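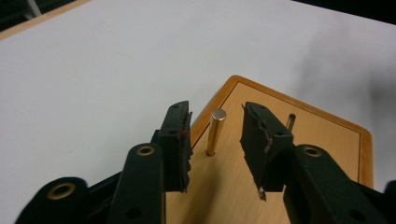

Brass-colored peg upright on its board

Sollik collected edition: wait for the hardcover or buy the issues?

pagefold
I dropped Sollik after the first year and want to get back in. The hardcover is listed at 729 pages and collects the first 24 issues plus the Bomotance crossover. Anybody here read it that way? I still have a few of the early issues but not a full run.

tin_margin
Get the hardcover. The crossover chapters are placed where they belong in the story, and in single issues you had to jump between two titles to follow it. The Yilma origin also reads much better in one sitting.

Okra77
Disagree. The book is heavy and the gutter eats the double-page spreads. Issue 9 has that big harbor fight across two pages and you lose a third of Stenley in the fold. The issues lie flat. My shop had most of the run in the cheap boxes in January.

tin_margin
I have it open right now and the harbor spread is fine. A little tight. You lose some water.

Okra77
We must have different printings then. Mine is the first one.

pagefold
Does it have the letter pages?

longbox_lee
No letter pages and no backup stories. The backups were half the reason I bought the title, so I kept my issues. It does have the covers, but they're all together at the end and printed small.

Okra77
The backups were filler after issue 12.

longbox_lee
The lighthouse one was in issue 15 and it's better than anything in the main story that year.

greengutter
If you only want to catch up before the new series, skip the crossover. Bomotance never comes up again except for one line from Yilma. I read the main title without it and had no trouble.

tin_margin
You'd miss why Stenley leaves the team, though.

greengutter
They explain it in a caption two issues later.

pagefold
Thanks, all. I'm going to look for the missing issues first and get the hardcover if I can't find 15. Does anyone know if the second printing is marked on the copyright page?

tin_margin
Mine says second printing at the bottom, under the address.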